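Sobre nosotros

Gromier
Escuela de Hostelería y Gestión del Alojamiento

Presentación

Gromier es un centro privado de formación profesional dedicado a la enseñanza de los oficios del alojamiento: recepción, pisos, lencería, mantenimiento de habitaciones y dirección de pequeños establecimientos. La escuela imparte sus enseñanzas en régimen presencial y mantiene su sede en el edificio Plaredau, una antigua casa de huéspedes rehabilitada para uso docente.

El centro acoge cada curso a 136 alumnos, distribuidos en grupos reducidos. La edad mínima de ingreso es de 18 años. No se exige experiencia previa en el sector, si bien el proceso de admisión incluye una entrevista personal y una prueba escrita de comprensión y cálculo básico.

Historia

La escuela nació como un curso nocturno para empleados de pensiones y hoteles familiares que deseaban acreditar su oficio. Las primeras clases se impartieron en el comedor del hotel Ellar, cedido por su dirección durante los meses de temporada baja. El material se guardaba en un armario del vestíbulo y las prácticas de pisos se hacían en las habitaciones que quedaban libres.

El aumento de las solicitudes obligó a buscar una sede propia. La adquisición del edificio Plaredau permitió separar por primera vez las aulas teóricas de los espacios de práctica y ampliar la oferta con los estudios de recepción y de gestión. El hotel Ellar sigue vinculado a la escuela y recibe alumnos en prácticas todos los años.

Enseñanzas

El programa general se organiza en tres áreas. La primera, Recepción y Atención al Cliente, comprende la gestión de reservas, la facturación, el tratamiento de las reclamaciones y dos idiomas extranjeros. La segunda, Pisos y Lencería, abarca la organización del trabajo por plantas, la preparación de habitaciones, la conservación de los tejidos y el control de existencias. La tercera, Dirección de Establecimientos, se reserva a quienes han superado una de las dos anteriores.

La formación en pisos ocupa un lugar destacado en el plan de estudios. Durante mucho tiempo este trabajo se aprendió exclusivamente por imitación, sin manuales ni reconocimiento, y la escuela ha querido darle el mismo rigor que a las demás materias. El profesorado ha elaborado un cuaderno propio de procedimientos, que se revisa cada año y se entrega a los alumnos al formalizar la matrícula.
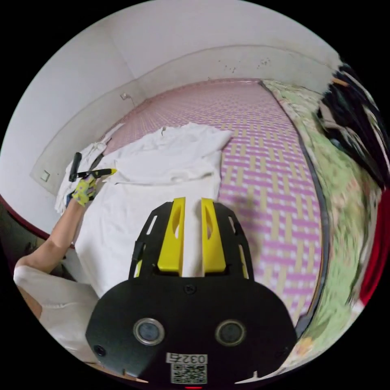

El cuaderno recoge asimismo las normas de salud laboral aplicables al puesto: posturas, manejo de cargas, uso de productos de limpieza y organización de las pausas. Todos los alumnos, incluidos los de Recepción, cursan este módulo durante el primer trimestre.

Las prácticas externas tienen una duración de 300 horas y son obligatorias para la obtención del diploma. Se realizan en establecimientos con los que la escuela ha suscrito convenio – entre ellos el hotel Ellar y las residencias Dunmore – y cuentan con un tutor designado por el centro y otro por la empresa. La evaluación corresponde a ambos.

Profesorado

El claustro está formado por 17 docentes. La mayor parte compagina la enseñanza con el ejercicio de la profesión o procede directamente de ella: gobernantas, jefes de recepción, responsables de lavandería y administradores de hotel. Las materias de idiomas y contabilidad están a cargo de profesores titulados en las respectivas disciplinas.

Instalaciones

El edificio Plaredau dispone de aulas en las dos primeras plantas y de una biblioteca especializada, abierta también a los antiguos alumnos previa solicitud. La lavandería docente se encuentra en el semisótano. El acceso principal y el ascensor están adaptados para personas con movilidad reducida.

Admisión y ayudas

El plazo ordinario de solicitud se cierra en junio. Las plazas vacantes se adjudican por orden de puntuación y, en caso de empate, por fecha de entrada de la solicitud. La escuela convoca anualmente ayudas de matrícula destinadas a alumnos con menores recursos y a trabajadores del sector en situación de desempleo. Las bases se facilitan en secretaría y deben consultarse antes de presentar la documentación – las solicitudes incompletas no se tramitan.

Los antiguos alumnos pueden inscribirse en la bolsa de empleo del centro sin coste alguno. Las ofertas recibidas se comunican por correo electrónico a las personas inscritas cuyo perfil se ajuste al puesto.

Texto actualizado el 22 de julio de 2021.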